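2 min read

Robot firm says 1,282 folded towels will do. Will they?

Fostton, the household robotics start-up, has finished gathering the first batch of examples for Pultico, a learning system it hopes will one day put away the washing. The company says it now has 1,282 recordings, all made by people working by hand in ordinary homes, and that training will begin in November.

The method is cheap, which is much of its appeal. No robot goes near the house. A person holds a two-fingered gripper with a camera fixed to it, does the chore, and sends in the result. Fostton argues that real desks and real clutter teach a machine more than a tidy laboratory can.
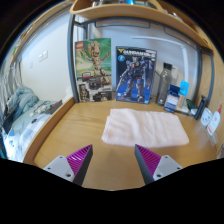
The hand-held gripper near a folded pink towel on a desk, with LEGO and Gundam boxes behind.

There is certainly clutter. Whether there is enough variety is another matter. Asked how many homes the recordings came from, the company gave the number as five. It would not say how many different towels were used, or how many attempts were thrown out before the total was reached.

Those gaps matter. A system shown the same few rooms again and again may learn the rooms, and a good score on familiar desks says little about a strange one. Fostton's last project, Valiria, was trained on over 1,000 recordings of cups being moved and was described at launch as "ready for any kitchen". It was quietly dropped after trials in two.

The firm says Pultico is different because the recordings are longer and better checked. It has not published the checks. Nor has it said who will run the tests, beyond promising that some homes will be kept out of training for the purpose. With five to choose from, that leaves very few for either job.

A public showing is planned once training is done. Fostton has yet to say whether visitors will be allowed to bring their own towels.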